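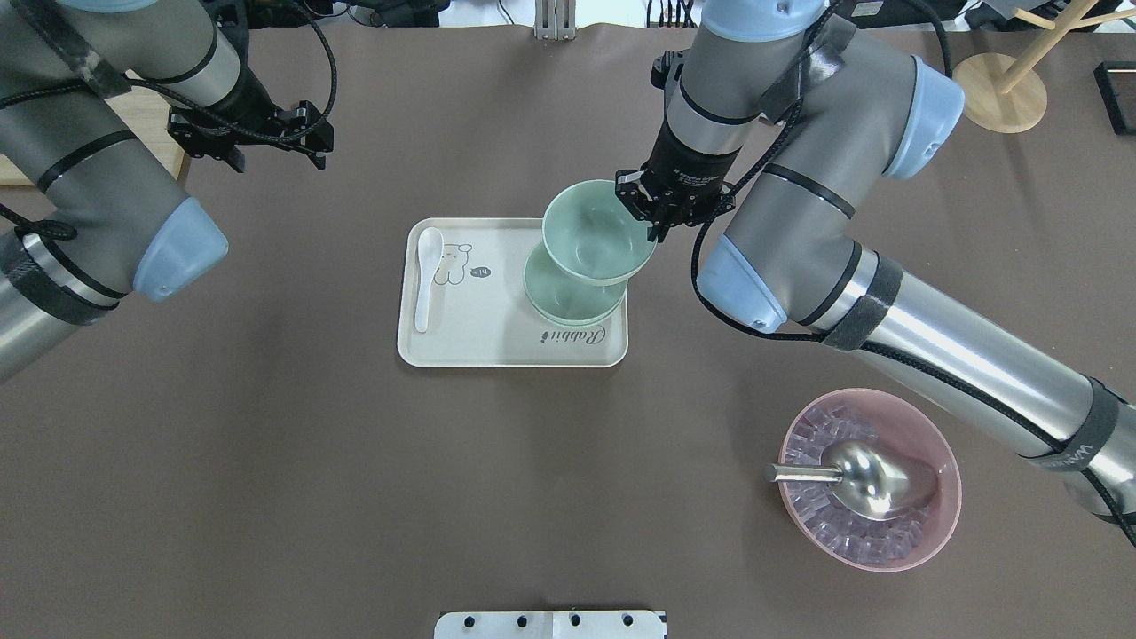 A Day in Flekbridge: Visit to the Gorton Tableware Fair

In December I traveled to Flekbridge to see the winter fair of tableware, which is held each year in the old Gorton works. I collect plates and trays since my student years, mostly simple pieces for daily use, and I had wanted to go for a long time. My home is on the coast near Unport, so it was a day trip with an early start and a late return.

The train left Unport at 8 in the morning. I had to change one time, and the second train was small and very warm. From the station in Flekbridge you walk along the canal, then over an iron bridge, and the works is the long brick building with the two chimneys. Only one of the chimneys is still complete. The ticket was 3 dollars, paid in cash at a small window where you also receive a paper plan of the halls. My plan had the upper floor printed upside down, and I lost some time with it on the stairs.

The ground floor

On the ground floor are the dealers of used tableware. They bring it in banana boxes and in many cases they do not unpack it, so you must bend down and look for yourself. I recommend to wear gloves, as the newspaper around the plates makes the hands black. I saw many dinner sets from hotels and from schools, heavy white ones with a green or blue line. The prices were low for single pieces and high for complete sets. A soup tureen without its lid was offered for less than my lunch, and I still think about it.

What I like on this floor is that you may compare. The same pattern appears at several dealers, one time nearly new and one time with the color washed away from many years of use. If you learn patterns only from books you do not see this difference. I found two saucers which belong to my Gorton tea set, and with these the set has again the same number of cups and saucers.

The weak point is the light. The windows are high and in December it is soon dark, and the lamps are yellow, so a cream plate and a white plate look the same. The second time I go I will take a small flashlight. Several visitors had one.

The upper floor
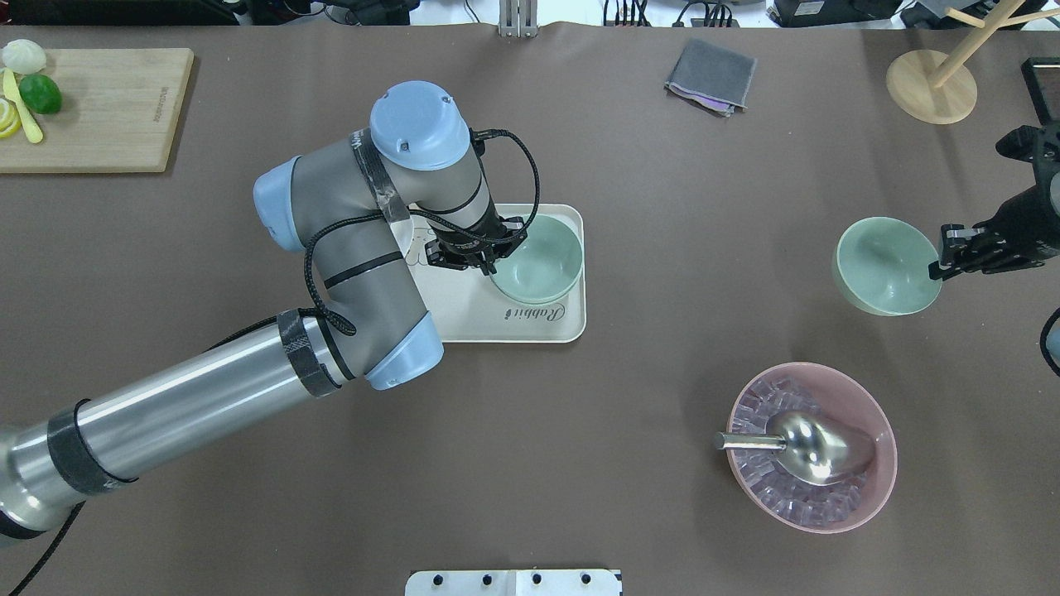 New tableware is shown upstairs, and the change is large: more space, better light and fewer people. The subject this year was printed decoration, and especially lettering on pieces for the table. I must say that I was doubtful about this before. In my country you would not write words on a tray, you would leave it plain or put flowers. But I came to like the quieter examples, such as the cream tray with rounded corners that has only the word "Rabbit" in a cursive writing near one corner, and a faint line drawing near an edge. The word does not take the whole surface, and there is still a place for the cup. Other pieces had long sentences across the middle, and with these I had the feeling to be eating from a greeting card.

There was also a talk, held in a side room with 60 chairs, all of them taken. It explained how a design is brought to the surface as a transfer, and why dark lines generally survive better than pale ones. I understood maybe two thirds, for the speaker was fast and the room had an echo. The part about the dishwasher was clear to everybody and caused many questions.

After the talk I went to the corner for children's tableware. The forms are lower and wider there, with a raised edge. I would use some of these as an adult without any problem. I bought one small dish for the kitchen window, where I keep garlic.

Lunch

The canteen of the works is open for the fair. I had a lentil soup and bread, both good. You carry the plate back yourself, and there is a shelf where you can buy the same plate if you liked it. I did not see this idea at another fair.

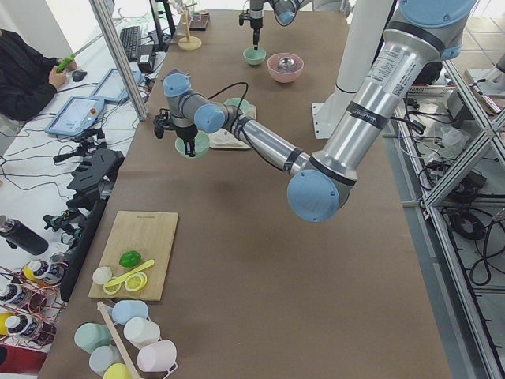

PRACTICAL INFORMATION

Getting there: Train to Flekbridge, then a walk by the canal. There is a parking lot for cars on Lindsay Road, but it was full before noon.

Tickets: At the window, cash only. Children go in free.

Size: According to the paper plan there are 700 tables on both floors together. One day is enough if you choose one floor for the morning and the other for the afternoon.

What to bring: Gloves, a flashlight, a strong bag and old towels for wrapping. The dealers upstairs have good paper, those downstairs often have none.

Stairs: The elevator is at the far end, behind the canteen, and the plan does not show it.

Other places near: The Lindsay tea room by the iron bridge closes at 4, and I came too late for it.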